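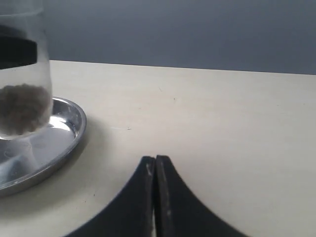 Rosângela Moura wrote back at 4:10 that the glass should stay on its steel plate until the clump has been looked at, and that no one should try to scrape it out yet.

Print this ticket | E-mail this ticket
Home Tickets Supplies Contact

Ticket 716
Subject: Clump in glass container, will not break up
Opened by: Cauã Vasconcelos
Status: Open - waiting on reply

Cauã Vasconcelos
The brown material has set into one lump in the lower half of the glass. I put in 50 grams on Saturday and left it on the side table. Tapping the glass does nothing. The rest of the bag is still free-running, so I don't think the bag is bad. It is the Narnen mix, same as last time.

Rosângela Moura
Was the glass dry when you filled it? Also, did you rinse it in the sink or run it through the washer?

Cauã Vasconcelos
Sink. I dried it with a towel but can't swear to the bottom.

Edivaldo Guimarães
Had the same thing in October with 300 grams in a bigger jar. Left it open overnight and it came apart with a plastic spoon the next day. Don't use a metal one - I scratched a jar that way.

Rosângela Moura
Leave it uncovered overnight, then try the spoon. If it still holds, add a little warm water, let it stand for an hour and tip everything onto the plate. Not down the drain. The trap under that sink has been blocked twice already.

Cauã Vasconcelos
OK. Will try the spoon first thing and post here. Please keep the ticket open.

Recent tickets
Scale reads two grams high after cleaning
Sink trap slow again
Reorder: Narnen mix, 2,000 g bags
Lids missing from Idero jars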